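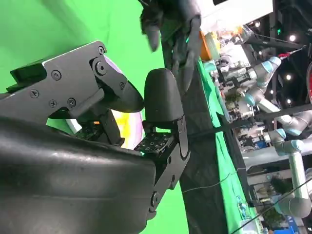

Is a bench arm exempt from a risk assessment if the manufacturer sells it as collaborative?
The word describes the arm alone. The assessment covers the whole application, which means arm, gripper, workpiece, table and the people nearby, so it has to be done for each cell.

Power and force limits with changed fingertips
Posted in Robots and Automation by simard_bench

We run pick-and-place trials at a shared hall in Prornville. The assessment dates from September and was written for the gripper as delivered. We have since changed the fingertips on one side. Closing force is still set to 4 on the controller scale and arm speed is capped at 260 mm/s. My colleagues say the paperwork stands as the settings are the same. I would like a second opinion before we resume on Sunday. Objects are light: play food and plates on a cloth-covered table.

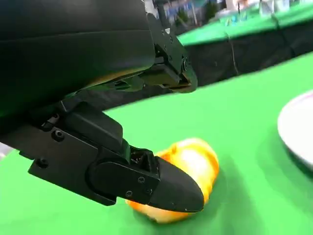
Rounded fingertip at the yellow-orange piece, green cloth beneath.

pevton_cells
The paperwork does not stand. Contact pressure is force over area, and a fingertip change alters the area. ISO/TS 15066 treats force and pressure as separate limits, so an unchanged force setting answers half of it. What I would do:

Measure force and pressure at the fingertip with a proper gauge, at the working speed and at the pose with the least clearance to the table. Repeat for the finger closing on its own.
Look for new pinch points in the linkage. Open mechanisms near the tip are often missed when only the tip is inspected.
Record the fingertip part number, the settings and the name of whoever did the test. Our form for this is number 311, and it is one page long.
Until that is done, treat the arm as non-collaborative. Keep people outside the reach plus a margin. We use 400 mm on top of the calculated stopping distance, but that is our own figure and you need to work out yours.

If two arms share the table, assess them together. A hand can be trapped between one gripper and the other even where each passes alone.

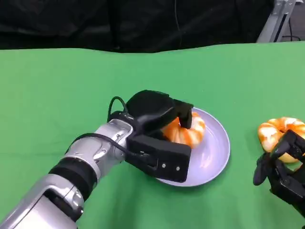
Two grippers at one table, each at an orange-and-white striped ring.

vondon_user
We never redid ours after swapping tips and had no trouble. Light objects, low speed. Just keep your hands out.

pevton_cells
The weight of the object has little bearing on clamping force. "Keep your hands out" is an instruction, and it comes last in the order of measures, after design changes and guarding. It should not be the only one.

simard_bench
Thanks. Sunday is postponed. We have a force gauge but no pressure film, so that is on order. I will add the two-arm case to the assessment as a separate line.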